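ゲームコーナー開店前点検表(コメント付き)
店舗:フラノシャム店 メダル・スロット区画
点検時刻:開店の40分前から

今月から点検表を新しくしました!コメント欄を広げたので、気づいたことはどんどん書いてください。読むのが毎朝の楽しみです。

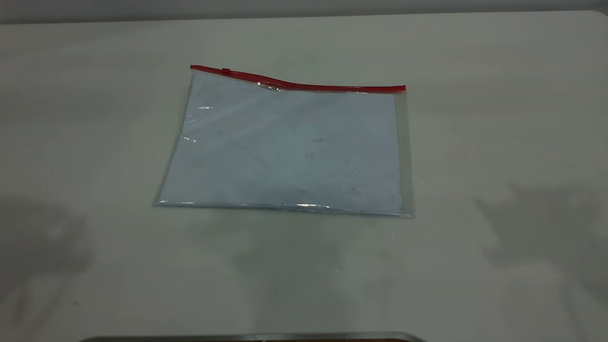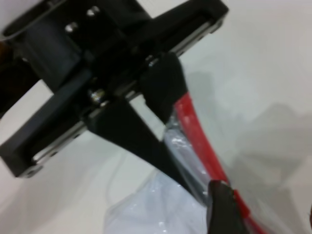 1. 電源と配線
□ 各台の電源コードに傷や折れがない
□ 延長タップの差し込みにゆるみがない
コメント:異常なし。ヤンディッツ側の壁沿いがすっきりして、つまずく心配がぐっと減りました。先週の配線整理、大成功です!

2. リール台(7台)
□ 起動後にエラー表示が出ない
□ 払い出し口に指が入る隙間がない
□ 椅子のぐらつきがない
コメント:851番台の椅子だけ少し動きます。ボルトを締め直して合格にしましたが、水曜にもう一度見てください。新台「バルム」は音も光も本当に気持ちよくて、試運転でつい長居しました(すみません)。

3. メダル計数機(2台)
□ 投入口に異物がない
□ 非常停止ボタンで止まる
□ カバーの鍵がかかっている
コメント:2台とも停止を確認。奥の機械は鍵が固いので、無理に回さず少し持ち上げながらどうぞ。

4. 通路と避難口
□ 通路幅が確保されている
□ 誘導灯が点灯している
□ 消火器の前に物がない
コメント:消火器の前にのぼり旗が出ていたので移動済み。新しい置き場所は両替機の左です。こちらのほうが入口からよく見えて、かえって目立ちます!

5. 掲示物
□ 年齢と時間の制限表示が読める
□ 遊びすぎ注意の案内が貼ってある
コメント:入口の年齢表示の角がめくれています。要貼り替え。

6. 清掃
□ ボタンとレバーを拭いた
□ 床に水気がない
コメント:ニク・イーファ社の新しいクロス、指紋がすっと取れて感動ものです。追加注文を希望します。

判定:条件付き合格(椅子1件、掲示物1件)
未処理の項目は次の当番に引き継ぎ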